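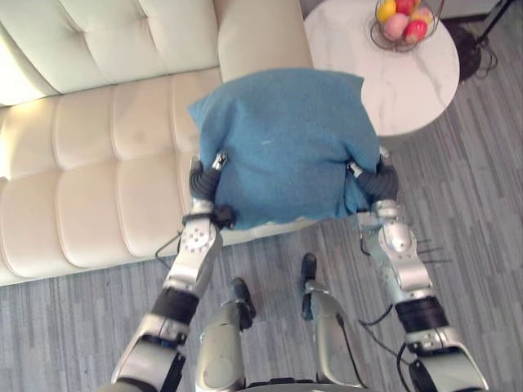

Cushion hold, both grippers, taken from the head camera. Sofa and side table behind.

2022-12-22
Hayley Mellor, bench notes, living room bay

Spent the morning with the Pustilley handling guide open on one screen and the head view on the other, trying to work out how many of its rules mean anything once the thing being handled is a cushion. My running view is that the guide was written by people who pick up boxes. Tia says I say that about every guide. Fine.

Rule 1. "The object shall be held with a stable grasp." No definition of stable. For a box you can check that the faces stay parallel to the fingers. A cushion pinched from both sides crumples along the bottom edge and sags in the middle, and it may well be held perfectly securely while it does so. Roy's reading is that stable means it doesn't fall. Mine is that it doesn't fall and the arms could stop anywhere on the path without it falling. Those are different tests and the guide lets you pick whichever one you already passed. I've written mine on the sheet. Roy can argue.

Rule 4. Force limits. The number in the guide is for rigid objects and there's a footnote saying "reduce as appropriate for deformable items." Appropriate according to whom? We have a limit in our config that Tarcísio put in back in March and there is no note of where he got it. Asked him. He said he squeezed things until they looked unhappy and then backed off. I don't object to that as a method but it can't be what we cite. Needs a proper sweep: several cushions, a folded towel, something with a filling that shifts. Until then the sheet should say "set by hand, TP" and not "per guide", which is what it says now.

Rule 7. Cable management. I like this one in principle and we don't meet it. There are thin black wires trailing off the right arm and lying over the floor, plus a loop standing out from the left arm near the joint. Guide wants cables "restrained so as not to enter the working volume or any walkway." The right side wires fail on walkway, no argument. The left loop I think is allowed, as it needs slack for the joint to turn, but "restrained" is restrained and I'd rather write it up as a deviation than pretend. Also the bundle of cords at the foot of the black stand behind the side table. It's coiled, so someone made an effort. I'd still put it in a tray.

Rule 9. "The work area shall be free of items not involved in the task." This is the one I have the real quarrel with. The bay is a living room. There's a wire basket of fruit on the marble-patterned table and the cushion hangs partly in front of that table. By the letter of rule 9 the fruit goes, and then the table, and then I suppose the sofa. A robot tidied into an empty room tells us about empty rooms. But I also don't want to wave the rule away, because the reason behind it is sound: a swinging cushion is wide and the head camera can't see what's directly behind it. In this hold it covers the end of the sofa seat and the near corner of what's on the other side. So I'd replace rule 9 for our bay with something like:

9a. List every item within reach before the run. Breakable items come off the list by being moved out of reach, not by being noted.
9b. Anything the held object hides from the head camera is treated as occupied until it can be seen again.
9c. Fruit is fine.

9b will be unpopular. Tarcísio thinks it will slow down placing on the sofa to a crawl. Possibly. The planner currently treats hidden space as whatever it last saw there, which is a polite way of saying it guesses.

Rule 12. Logging. "Retain records of all contact events." We keep 2,000 entries and then the log rolls over. A long afternoon of soft contact goes past that easily, as every time the fabric shifts under the finger pads it counts as a new event. Jade raised the cap once and the viewer stopped opening the files. My suggestion is to merge contacts on the same object when no finger has opened between them. Does that still count as "all"? The guide doesn't say. I'd argue yes and put the merge rule at the top of the log so anyone can see what we did.

Rule 15. Emergency stop behavior. The guide says grippers should hold on stop. For a mug, yes. For a cushion between two arms, holding means that anyone who needs to get in there is working against two closed grippers for the sake of something that could be dropped on the floor with no harm done. I want release on stop for anything on the soft list. Roy wants hold for everything so that there's one behavior to remember. He has a point about remembering. Leaving it at hold for now with a printed card by the button. Not happy with it.

General gripe. The checklist at the back of the guide has a box for "assessed by competent person" and no definition of that either. Hollis sent us their filled-in copy as a model and every box is ticked, including the one for outdoor use, and their rig never leaves a basement. I take that as a sign of how carefully anyone fills it in. If we adopt the checklist I want a "does not apply, reason" column or I'm not signing it.

To do
- change force limit source on the sheet (me)
- tape or cover for the right arm wires, tray for the cords at the stand (Jade)
- sweep plan, soft items, one page only (Tarcísio)
- draft 9a to 9c and send round (me)
- find out if the Kunano people ever got an answer on rule 1

Comments

Roy Haslam: For the record I said "doesn't fall during the run." Stopping anywhere on the path is a good test, I just don't think the guide asks for it. Still against release on stop. Two behaviors means somebody guesses wrong with a mug.

Tarcísio Pacheco: Sweep page is in the shared folder. I've put in 90 squeezes per item to start with. If that's too many tell me before I book the bay, please, not after.

Jade Gosling: Can do the right arm this week. The left loop, leave it alone, I tried clipping it shorter in March and the wrist wouldn't turn all the way.

Tia Ashworth: 9c should say which fruit.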